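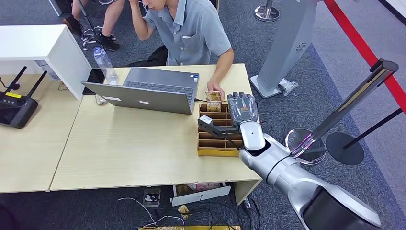 *A multi-fingered hand over a compartment tray, with a snack package standing in one of the upper slots.*

# Buyers Should Ask for the Hours, and Leave the Demonstration for Later

The Trarness sorting package is now being offered to small packing firms and shared workplaces on a monthly plan. It includes one arm, a dexterous hand, the control software and a term of remote support. Our association has been asked by several members whether they should sign. Our position is that the product deserves a serious look, and that the contract, in its present form, does not.

The case in favor is a fair one. Light goods in small wrappers are difficult to handle by machine. They bend, they slide, and they seldom stand the same way twice. Suction cups do well on flat cartons and poorly on a half-filled snack bag. A hand with separate fingers can approach an item from the side, close on it from more than one direction and work inside a narrow slot. For a firm that fills mixed trays in short runs, this is the right kind of tool, and Trarness is correct to aim at that market.

The difficulty lies in what is being sold around the hand. The plan advertises 100 picks per run as its standard measure. It does not say how many of those picks may be assisted by an operator, how long a run lasts, or what counts as a failed pick. A package that is lifted, dropped and lifted again could be entered as one success or as two attempts. Members who pay by output will find that the difference appears on their invoices.

Labor is the second concern. The offer describes the system as "attended," and the word is not defined anywhere in its 19 pages of terms. A person seated across the desk with a laptop is attending the machine. So, presumably, is a person in another building who answers a telephone. These are very different costs. At our Kustdale site, where a comparable arm was leased last year, two members of staff were assigned to it through the first season, and neither could be released for other duties. The lease itself was the smaller part of the expense.

We would also draw attention to the tray. Trarness supplies its own inserts, and the terms permit the company to withdraw support if others are used. Cardboard dividers cost very little and are replaced often. A buyer should be free to purchase them anywhere, provided the compartment sizes are within the published limits.

Other suppliers have shown that plainer terms are possible. Pryor states its operator hours in the first paragraph of its quotation. Vulside offers a trial of two weeks with the customer's own goods - an arrangement that does more to settle doubts than any amount of printed material.

We therefore recommend that members ask Trarness for three changes before signing: a written definition of a completed pick, a stated number of operator hours for each run, and the right to use trays from any source. Members who have already signed should begin keeping their own log of staff time now and bring it to the May review of terms.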